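Home | Guides | Sorting & Storage | Contact

Filed under: Set-up guides – Utow metal bins

Section 2: Setting up the pair and doing your first sort

I've been living with two of these bins for a while now (Nazma Kanagaratnam talked me into the second one, thanks Nazma!), so these steps are how I do it at my own bench.

1. Wipe out both bins before you put anything in them. New ones can have a bit of oil on the floor, and it gets all over hairbrushes.

2. Set the bins one behind the other, long sides together, and push until the rims touch. If they rock, shim the low corner with folded card.

3. Pick which bin is "unsorted" and stick with it. I use the front one – less reaching.

Note: Run a finger along the join between the rims now and then. Scraps of paper love to settle there.

4. Tip your odds and ends in gently and spread them over the floor in one layer. Brushes, toy blocks, shiny round things, whatever came out of the drawer.

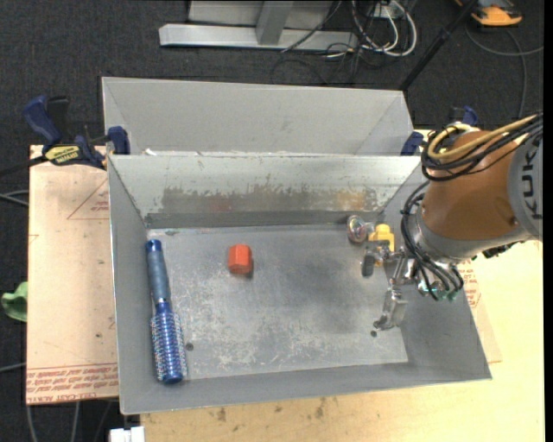 5. Take the long items first. A brush lying along the side wall is easy to get hold of by the barrel, and then you've got room to go after the little stuff.

6. Leave anything in a corner until last. Slide it out toward the middle before you try to lift it, especially if two pieces are sitting close together.

Caution: Don't drag metal pieces across the floor if you care about looks. Mine got scuffed pretty fast! It doesn't hurt anything, but it won't buff out – I tried.

7. Move each finished item to the back bin and wipe the front one down before the next load.

Next: Section 3, Stacking and storage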